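3.2 Bedroom pick-up at the Goltcombe site

The second task we looked at is the one staff call "the floor and bed round". Before the trial it was done by hand, one attendant per room, start to finish. Worn clothes off the bed, into a basket, basket out to the corridor, then bathroom, then linen. Goltcombe is a residential training house run by Farnberg, the rooms are small and the attendants (room staff from here on) are mostly part-time. Two of them, Dayana Quintero and Getsemaní Xolalpa, had worked the round for years and taught it to the rest of us in May.

What was handed over to the machine is a narrow slice. Only clothes. Only from the bed, and only into a basket on a stool. No sorting by colour, no checking pockets, no folding. Everything else on the round stayed with staff. This was agreed with them before the trial and we did not widen it later, although Arriaga, who supplied the control software, asked twice.

Clothes are harder than they sound. A shirt dropped on a duvet has no fixed shape, and a dark one gives the cameras very little to go on, few visible folds, no clear edge to grab. The duvet itself is soft and will lift with the garment if the fingers close too low. Staff do the same job without looking. Quintero: "You just scoop. I couldn't tell you which bit I take hold of." That answer came up in one form or another in most of the interviews and it is a problem for anyone writing the task down, as the written version of the round (a Flinen checklist, one side of paper) says only "clear bed".

Figure 4 has the two ends of the task, pick and drop.

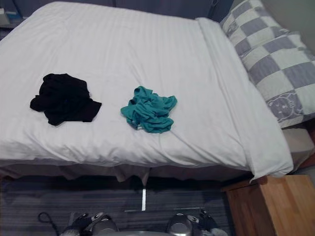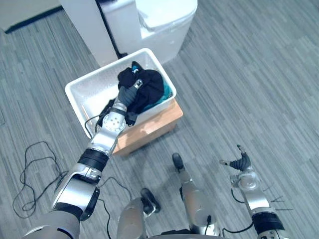 Figure 4. Bedroom pick-up, seen from head height. First picture: a black and a teal garment on the duvet, grippers at the foot of the bed. Second picture: left gripper at the basket, black garment in the tub with a turquoise cloth beside it.

The basket position matters more than we expected. Staff carry theirs on the hip and move it to the clothes. The robot needs it to stay put at a known height, so a low wooden stool came in, and with it a new job, setting the stool and basket out before each run. Small, but it was nobody's job before. In the first weeks it fell to whoever was nearest and was sometimes missed. Xolalpa then put it on the board as a named duty, which fixed the missing but not the grumbling. It does not show up in the supplier's time figures at all. We think it should.

Over the trial we logged 300 runs. Timings are in the appendix. For this section the interviews are more useful, 11 in all, done on site by Maricruz Aguirre and Yolotzin Ayala and written up the same day. Three things came out of them.

First, waiting. The round used to be continous; now there are gaps, too short to start the bathroom and too long to stand about in. Some staff filled them with linen counts, some did not, and those who did not said they felt watched. Teodoro Maldonado, who ran the shift rota, had not changed the rota to fit and said so plainly. He did so halfway through: two rooms per attendant, robot in one, person in the other. Complaints about gaps more or less stopped after that.

Second, bending. Nearly all of the older staff mentioned backs and knees, and liked not reaching across a bed. But the stool and basket still have to be lifted, and the full basket still goes out by hand. So a saving in one place, a bit of it handed back in another. We have no measure of the balance, only what people told us.

Third, who knows what. New starters in the second half of the trial learned the round with the pick-up already taken out. They could set the stool, clear a dropped garment, restart. Two said they had not done a full round by hand and would not know the order. Quintero was blunt about this and asked for one manual day a week to be kept. Granted, from 11/24/19.

None of this says the handover was a bad idea. Most staff wanted it kept. It says that taking one step out of a round changes the steps on either side, and those changes landed on people who were not in the planning meetings. The effect on pay grades was outside our remit, and we did not get acess to the records anyway.

3.3 picks up the corridor collection, where the picture is rather different.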